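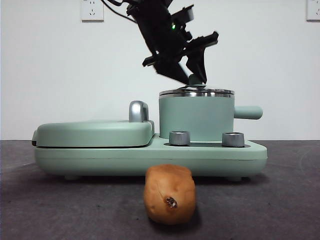 Quem me acompanha desde os tempos do outro blog sabe que eu nunca fui pessoa de pequeno-almoço. Um café em pé, encostada à bancada, e porta fora. Pois mudei-me para a rua da padaria Yupanqui e lá se foi a minha fama (e a minha cintura, mas disso falamos noutro dia).

O pão sai às sete e o cheiro sobe pela escada do prédio até ao terceiro andar. Comecei por descer ao sábado, depois também ao domingo, e agora já levo o saco de pano na mão antes de ter os olhos bem abertos. Compro sempre 3 carcaças e um pão de centeio, e ao fim do mês são 20 euros muito bem gastos, digo eu!

Do que me lembro mais é da cozinha da minha avó, onde a manhã durava uma eternidade. Havia papas de aveia com casca de limão, o rádio baixinho e um tacho que só ela podia destapar.
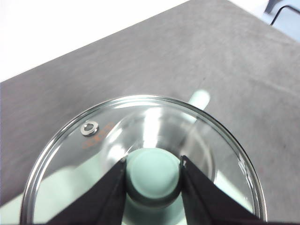 As papas dela, mais ou menos

Nunca escreveu a receita, por isso vou de memória: uma chávena de aveia, duas de leite, uma de água, a casca de meio limão e uma pitada de sal. Lume brando, 12 minutos, e mexer sem pressas. A canela só entra no prato, e com generosidade. Se sobrar, guardem no frigorífico e no dia seguinte juntem um golinho de leite.

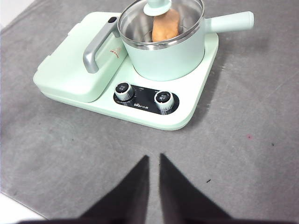 Verde-menta, a cor das minhas manhãs.

Em junho conto-vos da compota de alperce, se a árvore da minha tia colaborar este ano.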